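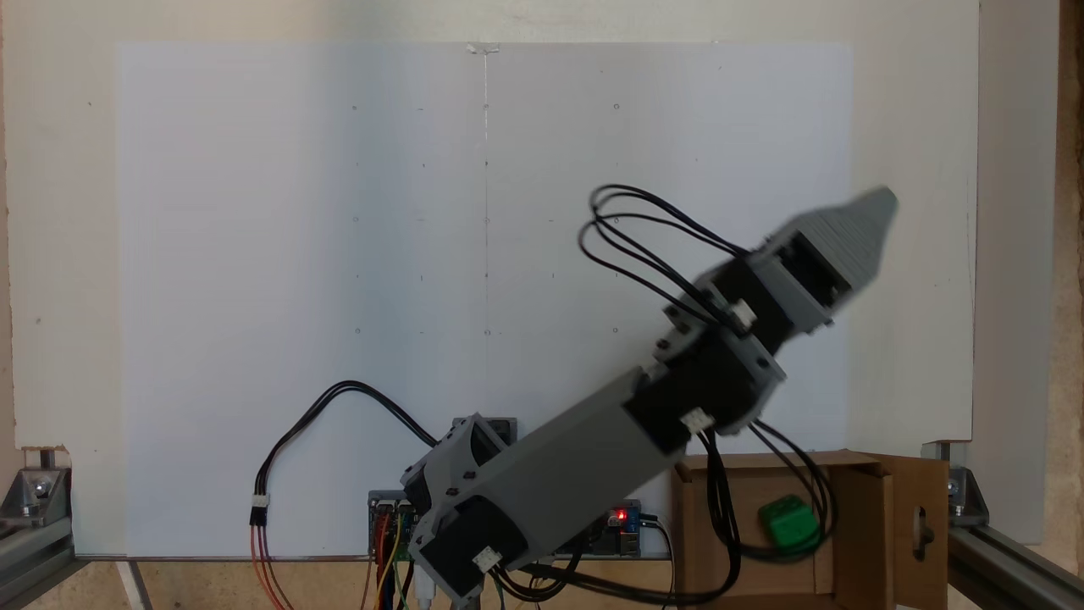
*Open cardboard box and green block, with the marked white board behind. Room 2, Prollolholm Building.*

# Lembridge Centre: Rooms and Storage Group

## Minutes of the July meeting

Held in the ground floor meeting room, Prollolholm Building, at 2.15 pm.

**Present:** Chair; Secretary; Premises Officer; Stores Officer; representatives of the users of Rooms 1, 2 and 4.

**Apologies:** Finance Officer; representative of Room 3.

### 1. Minutes of the previous meeting

The minutes were agreed as a correct record, subject to one amendment. In item 4, "the east cupboard" should read "the corridor cupboard".

### 2. Matters arising

2.1 The lock on the corridor cupboard had been replaced. Two keys were held at reception and would be signed for in the usual book.

2.2 The Secretary had written to Gebreyes, the joiners, regarding the shelving for Room 4. A reply had been received and was taken under item 5.

2.3 The notice on lifting and carrying had not yet been put up. **Action: Premises Officer.**

### 3. Room 2: boxes and small items

3.1 The Stores Officer presented a short paper on cardboard boxes in Room 2. Members noted that boxes were being left with their flaps open, as in the photograph at the head of these minutes, and that some were now spending several weeks at a time outside the store.

3.2 The representative of Room 2 said that open boxes were convenient during working hours and asked that any new rule should not apply while the room was in use. This was accepted.

3.3 It was agreed that boxes should be closed and labelled at the end of the day. Labels should be placed on a side of the box and should give the contents and the room number. Boxes with a cutout in one of the flaps could continue in use, but were not to be used for anything small enough to fall through.

3.4 The green studded block was discussed. The inventory of small items listed blocks by colour only, and the Stores Officer considered this insufficient where shapes differed. It was agreed to add a column for shape and surface. Blocks should be returned to the tray in the corridor cupboard after use, and a box was not to be treated as their permanent home.

**Action: Stores Officer** to amend the inventory and circulate it to all rooms.

### 4. Room 2: white board and wall

4.1 The Premises Officer asked whether the large white board should be cleaned as part of the summer decorating. It carried a faint pencil line down the centre, together with a grid of small dots and tick marks.

4.2 The representative of Room 2 asked that the markings be left. Some members felt the board would look better clean — it is the first thing visitors notice on entering — but it was agreed that appearance was not sufficient reason to remove them. The board would be left out of the cleaning contract, and a card to that effect would be fixed to the door.

4.3 The wall behind would remain cream. A sample of a paler shade was passed round and did not find favour. The decorators would be asked to touch up only where necessary and to cover the wooden surface below the board before starting.

**Action: Premises Officer.**

### 5. Horora storage project

5.1 Gebreyes had quoted for shelving along the long wall of Room 4. The price was higher than expected and did not include fitting. The Secretary was asked to obtain a revised figure with fitting shown separately.

5.2 The Stores Officer estimated that the new shelves would hold about 55 boxes of the present size. The representative of Room 1 asked whether plastic crates had been considered. They had, but the Group preferred to keep to cardboard for the coming year and to look at the matter again once the shelves were in.

5.3 The top shelf would be reserved for light items. A step stool would be required and should be added to the order.

**Action: Secretary.**

### 6. Cardboard for recycling

6.1 Collection from the rear yard had been missed twice since the last meeting. The contractor had been informed.

6.2 Rooms were reminded to flatten unwanted boxes before taking them down, and to remove tape where this could be done easily. Flattened card should not be left in the stairwell — this had been raised in the fire safety report and would be checked again.

### 7. Any other business

7.1 The representative of Room 4 reported a draught from the window nearest the door. The Premises Officer would inspect it.

7.2 The booking sheet for Room 1 would be moved from the door to reception.

### 8. Next meeting

To be arranged by the Secretary once the revised quotation had been received. The meeting closed at 3.40 pm.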